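Pre-gig venue check - Hinds, back room
15 Aug 2019

I do one of these before every date on the Endulau tour, and I've typed it up with my own comments because the tick boxes alone never tell you much.

1. Fire exits clear - PASS
Both doors open outwards and I pushed them myself. Somebody had parked a piano stool by the left one, so I've moved it.

2. Stage edge marked - FAIL, then fixed
The white tape from March had almost worn away. I put down a fresh strip, 16 feet of it, and then did the steps as well while I was on my knees anyway.

3. Stage power - PASS WITH COMMENT
There are 4 sockets on the back wall and the tester was happy with all of them. The bass amp gets its own, please! Last time we shared it with the keyboard and had a hum right through the ballads.

4. Cables - PASS
Taped down across the walkway. The sax player's monitor lead is still too short, so please don't stretch it over the drum rug again.

5. Lighting bar - PASS
All 8 lamps have their safety chains on. One clamp was a bit loose and I've nipped it up.

6. Volume - COMMENT ONLY
I've left a box of earplugs at the bar (28 pairs, the soft sort). The Grokano desk is set lower than I'd like, but the horns carry well in here and the singer won't have to fight them.

7. Tables - PASS
I gave each one a good shove and none of them wobble. The front row has gone back a bit so the singer can wander about in the second half, which she will.
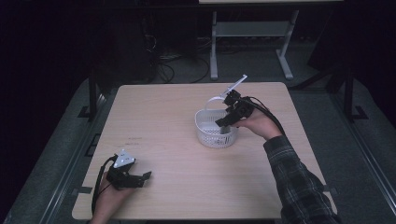
Light wooden tabletop with the small white basket.

8. Dressing room - FAIL
The lock sticks. I've told the office at Culledeo and they say they'll send someone before doors. Until then, wedge it open and keep your wallets on you.

9. First aid box - PASS
Plasters topped up, burn gel in date. It lives under the desk now.

Next check is after the soundcheck, mostly for item 8.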